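Acondicionamento e Apresentação de Produto
Apontamentos da unidade 4 — Recipientes entrançados

4.1 Terminologia

Num cesto de planta retangular distinguem-se o fundo, as quatro paredes e a orla. As paredes compõem-se de montantes (elementos verticais) e de trama (elementos horizontais que os cruzam). A orla remata os montantes e suporta a maior parte do esforço quando o cesto é levantado.

4.2 Densidade da trama

A densidade exprime-se em passagens por unidade de altura. Uma trama aberta ventila melhor e pesa menos, mas deixa passar migalhas e peças pequenas. Para pão e fruta aceita-se trama aberta; para artigos miúdos exige-se forro. Na ficha Prevusar 369, o vão admissível depende da classe do artigo a acondicionar.

4.3 Cantos

O canto arredondado distribui a curvatura por vários montantes e evita a quebra do material. Na passagem da parede ao fundo forma-se um vinco — zona a verificar primeiro em cestos com muito uso.

4.4 Ensaio de carga

Colocar 300 g de lastro no centro do fundo, aguardar 30 minutos e medir a flecha. Repetir com o lastro encostado a uma das paredes curtas. Registar os dois valores na folha 2046.

4.5 Inspeção visual

O cesto inspeciona-se vazio, sobre superfície branca e lisa. O contraste torna legíveis os vãos da trama, e as falhas surgem como interrupções no padrão.
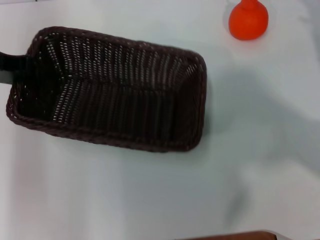
Departamento de Embalagem e Materiais — Instituto Grornance

Cesto retangular castanho-escuro com orla entrançada espessa. Os vãos alongados da parede do fundo da vista deixam passar o branco da mesa; na base, mais escura, notam-se menos aberturas e lê-se melhor a nervura.

Para a aula seguinte: ler o capítulo de Lestton sobre orlas e trazer preenchida a tabela de 4.2.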